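About Us

Lallent is a small school for adults who would like to write a letter, a report or a toast that other people can stand to read to the end. We teach in Drodham, on the second floor above Bouchard Shoe Repair, and the hammering you hear through the floor stops at 4.

The school was started by Audrey-Anne Boychuk, who had spent 30 years editing other people's annual reports and had come to feel that somebody should get to these people sooner. Her first class was held in January, in a snowstorm, for 3 students and a man who had come to have his heels done. He stayed for the whole term. He now writes very good complaint letters and has received two refunds and an apology from the county.

What we teach

Plain Letters is our oldest course. It runs for 4 weeks and covers thanks, condolence, complaint and the awkward kind in which you ask for money back from a cousin. Bring a real one. Made-up letters are always too polite.

Reports People Finish is for those whose jobs require a document every quarter. We spend the entire first evening on the opening paragraph, and most students go home having deleted it.

Speaking of the Bride is a single Saturday on toasts, eulogies and retirement remarks. You will be timed. The story about the canoe will be discussed, and you may not get to keep it.

We also teach at workplaces. The longest-running of these is with Luvelik, a maker of window blinds, whose installation leaflet once had a sentence of such length that Audrey-Anne keeps a copy in her desk. They have been good sports about it.

How classes work

Classes are small and the chairs are adequate. Everyone reads aloud, including the teacher, and everyone gets marked up in pencil. We don't give grades or certificates. A student did once ask for something to hang on the wall, and we gave him his first draft.

There is no dress code. There is a rule about the word "utilize."

Tea is free. Coffee costs a dollar, which goes toward a better coffee maker, and those who have tasted the coffee tend to pay twice.

Signing up

Registration for the winter term closes on Friday, October 19, 2018. You can sign up by mail or in person, and we would love a letter. If it's a bad one, so much the better for both of us. Evening students should use the side door on the alley and push harder than seems right.
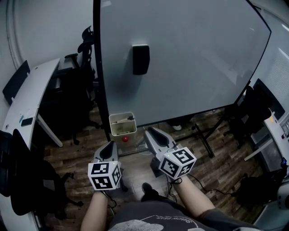 OFFICE & WHITEBOARD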